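Stistorley Oral History Project
Progress report to the Ballier Fund, 31st March

Hi Cecilia,

You asked for something short and readable this time, so I'm skipping the tables and just telling you how we're doing. The good news first - we have 438 recordings in the archive now, and 397 of them have been typed up and checked. When I wrote to you last June we hadn't even agreed on how to label the tapes, so I'm pretty happy with that!

Perihan Akyol has done most of the checking. She grew up two streets from the old cannery and catches things I never would, like nicknames for shops that closed before I was born (there were apparently two different bakeries called "the corner," and people still argue over which one was better). The recordings that aren't typed up yet are mostly the long ones, plus a handful where the sound is so bad that we'll need a second pair of ears.
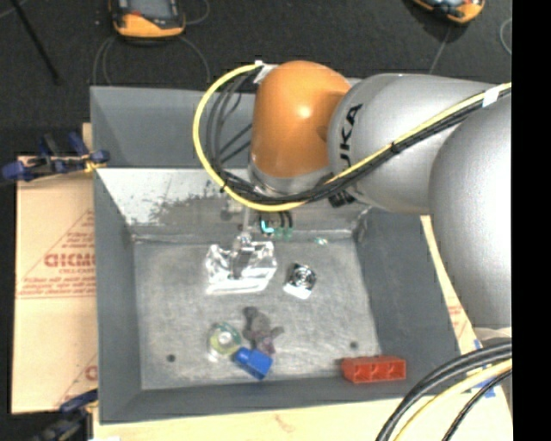
Money is mostly fine. We spent $3000 on the tape transfers in Laradport, which was the full amount in that line of the budget, and there won't be any more of those. Travel came in under, mainly on account of Arne Ehlers letting us use his spare room when we went up the coast. I'd like to move what's left of travel over to printing, if you're okay with that. Can you let me know before we book the printer?

The listening evenings have been the fun part. We've held 4 of them so far, all at the library, and at the last one Ertuğrul Çınar brought his mother's letters and read from them for half an hour. People stayed until the lights were being switched off. I've asked him if we can scan the letters and he's thinking it over.

What's behind schedule is the booklet. Cengiz Ertürk has drafted the chapters on the ferry and the school, but the one on the cannery strike is still just my notes, and they're a mess. I also have permission forms to chase from three families. My plan is to finish the strike chapter first and send you the whole draft in June.

Thanks again for being patient with us over the winter!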